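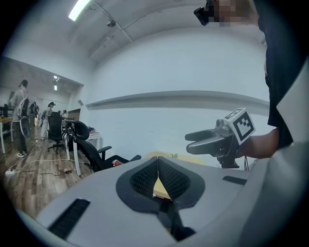 Interview workshop notebook, 30/07/2020

Went back over the MacLeod tape this morning. It is the one where Lionel Dobson asks Vesna what she remembers of October 2000, using old news items as prompts. The first transcript has everything in it, including the kettle and a long stretch where they talk about parking. Cut it down to 2000 words and it still drags in the middle.

The trouble is the prompts. Lionel read each news item out in full and then asked "so what do you make of that?" Vesna gave a polite answer every time. The good parts came when he asked something small and close to her own life. The item was a bus strike and he asked if she had ever been left behind on a school trip. She had, at a motorway services, with a boy who was sick in a hat. That ran for two pages and I kept nearly all of it.

Changes for the next one:

Keep the news item to one sentence. The reader needs the date and the odd thing that happened.
Ask about the person, with a question that can be answered by a story.
Leave a gap after the answer. Lionel comes in too fast on the tape and loses the second half of the hat story. She finished it later when he was looking for his notes, so I moved that part up and marked the join in pencil.
Don't fix the grammar unless it can't be followed. "I never done it on purpose" stays.

Tried two layouts for the page. Version one has the interviewer's name before every line. Version two sets the prompts apart and lets the talk run below. Version two reads better but Dragica got lost twice over who was speaking, both times where Vesna asks a question back. Might put initials in at those spots only.
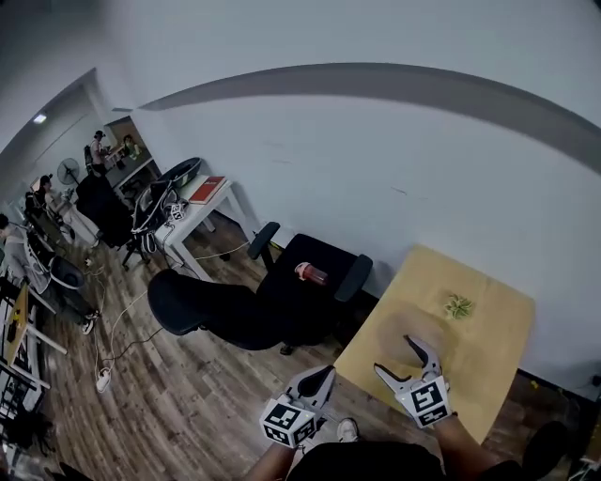
Entry continued by Zulkifli Setiawan, afternoon

Read both versions aloud with Dragica. Version two took 13 minutes, version one a bit longer because you have to say the names. I agree with the initials.

I would cut the intro. It is 300 words on how the series began and who thought of it, and the regular readers of Wendlow have had it before. Start with the bus strike. If somebody needs the background it can go at the foot.

The headline is still open. Lionel wants the hat in it. I think that spoils the story. Working title is "Vesna and the Services" until one of us has something better.

Photocopies: the archive at Plavance has the October papers on film but the prints came out gray on the left side and two of the items can't be read. Have asked for those pages again. The item on the runaway goat is one of them, and I don't want to use it from memory.

Vesna gets the edited text before it goes out. She asked for the name of the boy to be changed and I have done that in both versions. Still in the raw transcript, so don't pass that one around.

Next subject is Tihomir Nedeljković, same month and year. I have 10 prompts, of which the lost wedding cake and the flooded bowling alley look the best. He has asked not to be told them in advance. Need fresh batteries for the recorder.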